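Kerkada Wool Mattress Topper
Single, King Single, Double, Queen and King

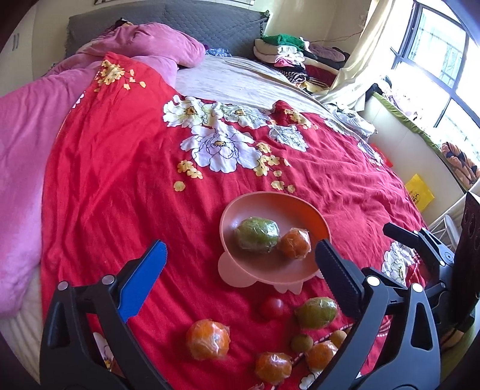
Red bedspread with large white and yellow flowers, and a footed fruit bowl in salmon pink.

Overview

The Kerkada is a quilted wool topper that goes on top of your mattress and under your fitted sheet. It softens a bed that has become too firm for you and adds a layer between you and the mattress that breathes well in both summer and winter. It will not repair a mattress that has sagged. If there is a dip where you sleep, the topper will follow the dip.

The filling is wool on its own, with no foam core and no polyester blended in to bulk it up. The cover is unbleached cotton on both sides. The topper is held in place by four corner straps that run under the mattress.

We have sold the Kerkada in its present form for several years. The only recent change is to the straps, which are wider than they were and now have a stitched end so the elastic doesn't fray in the wash bag. Older toppers can be fitted with the new straps. See Spare parts below.

Specifications

Filling: carded wool, scoured, not dyed
Cover: woven cotton, natural colour
Loft when new: 5 cm
Weight, Queen: 4 kg
Quilting: box stitched, offset rows
Fixing: elastic corner straps, one to each corner
Fits: standard mattresses, including pillow tops
Care: air and spot clean, or wool-program wash (see Care)
Supplied with: cotton storage bag, care card

Weights for the other sizes are on the care card. Wool takes up moisture from the air, so the weight on your own scales will vary a little with the weather.

Choosing a size

Order the size printed on your mattress label. The topper is cut slightly smaller than the mattress so that it doesn't hang over the edge and pull the fitted sheet out at the corners. This is deliberate, and a narrow margin of mattress will show all the way round before the sheet goes on.

If your bed is a split king with two separate mattresses, you can use one King topper across both or two single toppers. One topper covers the gap in the middle. Two toppers are easier to lift and air, and suit couples who like different firmness on each side. Adjustable bases that move separately need two.

For caravans, boats and other beds with a cut corner, we can make the topper to a paper template. Trace the mattress on brown paper, mark which side is the top, and post it to the workroom. Made-to-measure toppers take longer than stock sizes and can't be returned for a change of mind. Please write your phone number on the template itself, as letters and templates do get separated.

How it feels

New wool is springy and the topper will feel high for the first few weeks. After that it settles, mostly under the hips and shoulders. Turning it end for end in the early weeks evens this out. Expect to lose a fair part of the loft in the first season, after which it changes slowly.

People who sleep on their side usually notice the most difference. People who sleep on their stomach sometimes find it too soft, and we suggest our thinner Ziveo underlay for them. The Ziveo uses the same wool and the same cotton cover but has less filling and closer quilting.

Wool has a smell when it comes out of the bag. It is a mild, slightly greasy smell and it fades after a day or two near an open window. If the room is humid it can come back faintly. It is not a fault.

Setting it up

1. Strip the bed to the mattress. Vacuum the mattress if it needs it.
2. Take the topper out of its bag and shake it from the short end. Leave it flat for a few hours, overnight if you can.
3. Lay it with the label at the foot. The label side faces down.
4. Lift each mattress corner and slide the strap under. Do opposite corners first so the topper stays square.
5. Fit a mattress protector over the topper if you use one, then the fitted sheet.

Check that your fitted sheet is deep enough before you order. A sheet that only just fits your mattress now will not reach over the topper. Deep-wall sheets are widely available, and most are marked with the mattress depth they suit.

Heavy quilts and bedspreads can be used as normal. With a bedspread that is meant to reach the floor, allow for the bed being a little higher, as the hem will sit up off the floor by the same amount. Blankets that tuck in may also need to be pulled across more evenly than before.

Electric blankets

A fitted electric blanket goes on top of the topper, never under it. Wool insulates well, and a blanket underneath will have its heat trapped against the mattress. Follow the instructions that came with the blanket, and don't fold the topper with the blanket still strapped to it.

Care

Airing is most of the care this product needs. Every month or two, take the topper off and hang it over a rail or lay it across two chairs in the shade on a dry day. Turn it over halfway through. A breezy verandah is ideal. Strong sun for a short spell is fine, but long hours of it will yellow the cotton.

Spills should be blotted with a dry towel straight away. Work from the outside of the spill towards the middle. Then dab with cool water and a small amount of wool wash, and blot again. Fruit juice, tea and red wine will mark unbleached cotton if they are left, so if you eat in bed a protector is worth having. Don't use bleach, enzyme stain removers or oxygen powders, as these attack wool.

The single sizes can be machine washed on a wool program at no more than 30 degrees, in a large front loader. The bigger sizes are too heavy for most home machines once they are wet. Use the largest machine at a laundromat or take the topper to a cleaner who handles wool bedding. Don't tumble dry on heat. Dry it flat, off the ground, and turn it often. It can take a couple of days to dry right through, and it must be completely dry before it goes back on the bed or into its bag.

If a section has gone flat, pull the cover gently in several directions from the edges of the box and then air it. Beating the topper breaks down the fibre and isn't recommended.

Storage

Store the topper rolled, in its cotton bag, on a shelf or in a cupboard that doesn't get damp. Vacuum bags will crush the wool and it may not come back. Put a cedar block or a lavender sachet in with it if you have moths in the house, and check on it every so often. Moths prefer wool that has been used and not cleaned, so air it well and spot clean it first.

How it is made

The wool is scoured and carded, then layered in crossed directions so that it holds together without glue. The layers go onto the bottom cover by hand and are weighed before the top cover is put on. Quilting is done on a long-arm machine. The edge is bound with cotton tape, folded and stitched twice.

Suqin Kong runs the quilting table and sets the pattern for the made-to-measure pieces. Shengli Du does the binding and the final check, and it is his initials on the tag inside the storage bag. If you ring about a problem with a seam, please have that tag handy.

We make almost 2,000 toppers a year across all sizes. Most orders go out from stock. When a size runs out, the product page shows the week we expect it back, and you can order ahead at the current price.

Spare parts

Corner straps, set of four, with sewing instructions
Cotton storage bag, small (singles) or large (all others)
Replacement care card, no charge
Honitz strap clips, for mattresses that are too heavy to lift

The Honitz clips join the straps underneath the mattress from side to side, so the corners can be reached with one hand. They are sold in pairs, and you will need two pairs for a full topper.

Returns and guarantee

Stock sizes can be returned within 30 nights of delivery if the topper doesn't suit you. It needs to be clean, so please use a sheet over it from the first night. You pay the return freight unless there is a fault. Roll it tightly, put it in the storage bag, and use the outer carton if you still have it.

Seams, binding and straps are guaranteed for 5 years in normal home use. The guarantee doesn't cover settling of the wool, stains, moth damage or shrinkage from a hot wash. We also do repairs outside the guarantee at cost, including re-covering. Ask for a quote and send a photo of the damage with the size and the approximate year you bought it.

Delivery

Toppers are sent by road through Ngcobo Freight. They come rolled in a carton that one adult can carry for the singles and doubles. Queen and King cartons are bulky and you may want a second person on stairs. A signature isn't needed unless you ask for it at checkout. If you would like the carton left in a particular spot, such as a side porch or carport, put it in the delivery notes.

Country and island addresses take longer, and the carrier may hold the carton at the nearest depot for pickup. You will get a text message if so.

Related products

Ziveo wool underlay
Kerkada cot topper
Kerkada wool pillow, low and medium
Deep-wall fitted sheets, cotton
Wool wash, one litre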